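Filed under: Home Care, Cleaning, Small Repairs

Keeping a wheelchair clean and easy to push at home

by Pui-shan Kwok 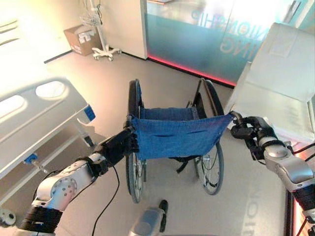 My mother came to live with us in September, after her hip operation, and the wheelchair came with her. I knew how to look after a bicycle and a baby stroller, so I thought I will manage. I did manage, but slowly, and I made some mistakes which I write down so you can skip them.

The front wheels first

If the chair pulls to one side or makes a trembling noise, look at the small front wheels before anything else. Hair and thread wind around the axle, go very tight, and then the wheel does not turn freely. In our house it is mostly hair, mine, and wool from the rug.

Put the brakes on and lay the chair on its back on an old towel. Use a seam ripper or a small crochet hook to lift the hair, then cut it with nail scissors and pull it out with tweezers. Do not use a big knife, I scratched the rubber this way. If the wheel comes off with a bolt, take a picture with your phone first and put the washers on a saucer in the order they came off. The first time I put them back wrong and the wheel was squeaking for a whole week.

I clean the front wheels every 2 weeks. In a house without pets and rugs you can wait longer.

Tires

Our chair has air tires in the back. The correct pressure is printed on the side of the tire, in small raised letters, and you can read it better if you rub some chalk over it. A soft tire makes pushing hard, and also the brake does not hold well, so check the brake again each time after you put air. With solid tires you have nothing to pump, only look for cracks.

For dirty tires after rain I keep a dish brush and a bucket by the door. Warm water with a little dish soap, brush, wipe dry. Please do not put any shining product for car tires. It makes them slippery, and it also leaves black marks on the floor and on the hands.

Push handles

The rubber grips get sticky with hand cream. Wipe them with a cloth and warm soapy water, then with clean water, then dry them. If they are loose and turn in your hand, don't use them like this. A grip that slides off on a slope is dangerous. I asked in the medical supply shop in Bisthorpe and they changed both in 8 minutes, while we waited. You could do it yourself, but ask which glue is right for your chair.

Seat and cushion

Crumbs go in the fold between the seat and the back. Take the cushion out and use the narrow nozzle of the vacuum cleaner. Read the label on the cushion cover, most can be washed at low temperature with the zipper closed. Let it dry completely in the air. I put ours once over the radiator and it became a little smaller, and now it is a fight to put it on.

Buy a second cover if you can. I use the brand Kao Prudildale for the washing liquid, no, sorry, I mix two things – Kao is the soap, and Prudildale is the town where I buy the covers. Any mild soap is good.

Marks on the floor

Gray lines on vinyl or tile come off with a damp cloth and baking soda, rubbed softly. On wood with oil finish I use only a clean white eraser, the school kind, and afterwards I wipe the dust. On a shiny floor, try first in a corner behind the door. The marks mostly come from turning the chair on one spot, so now we make a wider turn at the kitchen and there are fewer of them.

Doors and thresholds

Our bathroom threshold is not high, but each time the chair hit it my mother said a word I will not write. We bought a small rubber ramp from Lastby. It should lie flat and not move when you push it with the foot. Clean under it also, there comes a lot of dust and sometimes water.

For door frames, a strip of clear plastic corner protection at the height of the wheel hub saves the paint. Measure the height with the person sitting in the chair, the air tires go down a little.

What to keep in one box

I have an old cookie tin on the shelf in the hall. Inside are the seam ripper, nail scissors, tweezers, the right hex key (one size fits nearly everything on our chair), a hand pump, two cloths and a small notebook where I write when I did the tires.

No oil spray in the box. I used it on the wheel bearings and it only collected more dust, and some came on the brake. If something squeaks after cleaning, ask the shop or look in the manual what they recommend.

The footrests I still did not solve. The left one drops down by itself when we go over the stones at the market, and I tightened the screw many times. The shop wants to see it, so we go there next month with the chair and the cookie tin.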